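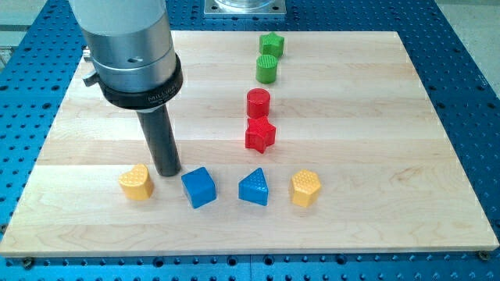
Narkillow Family Learning Center — Toy Library & Play Team

Search this site Search Go

Shape Blocks: Your Questions

Hi, I'm Rohani Pillai, and I look after the shape block sets at the toy library. I get stopped at the desk with the same handful of questions, so I've put my answers on one page. If yours isn't on it, come find me, I love talking about blocks (my family will confirm this).

Which shapes do you have?

Hearts, stars, cubes, triangles, hexagons and cylinders are the ones that get asked for. They come in red, yellow, blue and green. Not every shape comes in every color in every bag, so if your kid has their heart set on a green star, say so when you reserve and I'll go digging.

How long can I keep a set?

14 days, and you can renew once if no one else is waiting. July is our crazy month, so please don't sit on a set in July if it's just living under the couch!

What do I do with them? My son just dumps them out.

Dumping is fine! Let him dump. When he's ready for something else, I like making a corner: one line of blocks along the front of the board and another line heading away from you, with the colors kept in pairs. Two reds next to each other, then two greens behind them, that kind of thing. The yellow heart and the yellow hexagon look great at opposite ends of the front row with blues in between. Then you ask him to copy it, or you sneak one out while he shuts his eyes and he has to work out who's missing. My niece played that one for most of a rainy afternoon and beat me nearly every round.

Do I need a board?

Nope, but I like one. A butcher-block board is my favorite, a light maple one if you've got it, with the long strips running the length of it. Kids figure out pretty fast that they can line things up along the strips. The colors show up nicely against pale wood too. On carpet everything tips over and somebody cries.

Why are some of the tops bumpy?

So there's something to feel! Several of the blocks have a textured top, some are more dimpled or ridged, and then you get the odd smooth one. A red cylinder with a smooth top and a green one with grooves make a lovely first pair for a touch game — same shape, totally different under your thumb. Put both in a sock and ask for the smooth one. Clean sock, please.

What age are they for?

I lend them to families with kids from 2 up to 6, and I've had older brothers and sisters take over more than once. With the younger ones, stay close and skip the memory games. Just name the colors and let them hand you things.

How should I clean them?

Damp cloth, tiny bit of dish soap, then towel them off and let them air out overnight. Don't soak them and don't run them through the dishwasher. An old toothbrush is good for the grooves, which is where the jam goes.

We lost a block. Are you mad?

No! Tell me which one and I'll mark the bag. I keep a spares tub in the Clivis room and I can usually match the shape, if not the color. There's no charge for one missing piece. If half the set has gone, we should probably talk.

Can I borrow them for a party or a classroom?

Yes, ask for the big Prisinov crate. It has 46 blocks in it and it's heavier than it looks, so bring a second grown-up or a wagon.

Where do I bring them back?

The return shelf is inside the Naidu Street entrance. Please don't leave bags on the step — the rain got two of them last spring and I'm still a bit sore about it.

Was this helpful? Yes (14) No (2)
Share 6 Comments 2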